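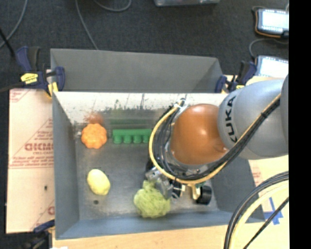

Issue 306, page 2

Stop telling people to fry onions for five minutes

Five minutes. Every recipe says it. Soften the onion, five minutes, until golden. I have been cooking dinner most nights for half my life and have never once got a golden onion in five minutes. See-through, yes. Burnt at the edges and raw in the middle, plenty of times. Golden, no.

And it matters, because people plan their evening round these numbers. Home at half six, recipe says thirty minutes, kids fed by seven. Except the thirty starts after you've peeled and chopped everything, which the recipe counts as nothing. "400g squash, peeled and cubed." Cubed by who? That's a quarter of an hour and possibly a plaster.

Leonie Zaugg wrote in last month to say cooks should just learn to use their eyes. Fine – once you know what you're looking at. My neighbour Tsegereda Gebreyes cooks hers dry in the pan first, no oil, low heat, a good forty minutes, and stirs them when she remembers. Best stew on our street. She'd laugh at five minutes. She did laugh, I showed her the page.

I know why it's done. Nobody clicks on "lentil soup, an hour and a bit". Vinzenz Rainer, who used to test recipes for the Waltmont books, told me the times got trimmed after he'd handed them in. His 50 became 35. Same soup, same pan. He gave up arguing in the end and I dont blame him.

So print the real time. Chopping included, washing the leeks included, wating for the pan to heat included. If it takes an hour say an hour, and I'll make it on a night when I've got one. On the other nights I'll have eggs.

One more thing while I'm here – "season to taste" when there's raw chicken in the bowl. Taste what? Give me a spoon measure. Half a teaspoon, 2 pinches, anything.

Right, onions are on. Been on since I started this. Still white.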